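**Mansion build on the Welivley server - roof or no roof first?**

**zastex_wanda** wrote:

Ok so me and two others are doing a big house on Welivley, creative plot, 3302 blocks of quartz in so far and I already hate the roof. Footprint is a fat L. Do I do the roof now or finish the inside first? Everyone on our plot says somthing different. Deadline is Saturday.

**burico** wrote:

Roof first. Always. You'll light the rooms wrong otherwise and have to redo it. Ask me how I know.

**benavides_builds** wrote:

Disagree. Inside first, at least the floors. If ceilings are 4 high and you cap it you can't fly around in there without bonking into everything. I did the staircase in mine after the roof and it took a whole evening.

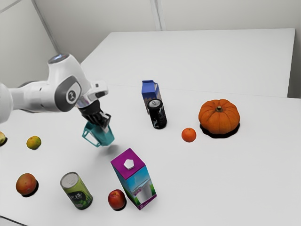 Kitchens are where I'd start, if you're doing insides. Counters in smooth quartz, slabs not full blocks, and leave a gap for the sink. Then clutter - item frames, pots, a pumpkin sitting out on the pale top like the one up there, couple of fruits. Looks lived in. Plain counters look like a hospital. Don't use barrels for everything pls.

**burico** wrote:

clutter is the LAST thing you do. she hasn't got a roof

**zastex_wanda** wrote:

lol. ok but which roof. Hip or gable? The corner of the L is killing me. Tried stairs all the way round and the inside corner goes weird, stairs flip and leave a hole.

**abdelkrim_ek** wrote:

Abdelkrim El Khatib here, did the long hall at spawn. Gable on both wings, make one wing 2 blocks taller. Then the low roof just runs into the wall of the tall one and there is no corner to solve. Dark oak or deepslate, not more quartz. Overhang of one all round.

Wrote it up properly a while back, pasting the start: 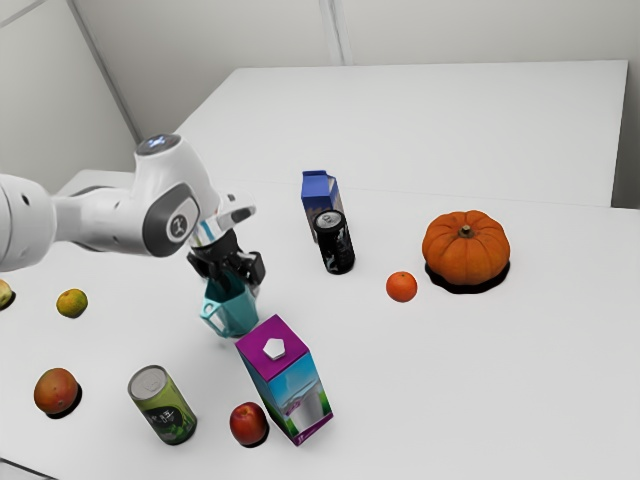
*10 min read*

**Roofs on L-shaped houses.** Start from the short wing. Mark the ridge with wool, any color you'll notice. If the wing is 14 wide you get a double ridge, so go 13 or 15 before you place a single stair. Build both end walls up to the ridge, then fill between. Windows in the gable ends go in now, not later.

**burico** wrote:

13 or 15 thank you. People never listen about odd widths

**benavides_builds** wrote:

Even widths are fine, put a slab row on top. Been doing it for years.

**burico** wrote:

and it looks flat

**zastex_wanda** wrote:

Measured. It's 14. Ofc it is. Moving a whole wall tonight I guess, or slabs. Leaning slabs sorry burico

**abdelkrim_ek** wrote:

Slabs ok if the ridge is a different block. Try it on one end before you do the lot.

**zastex_wanda** wrote:

Will post screens. - Wanda Abernathy (yes same one from the castle thread)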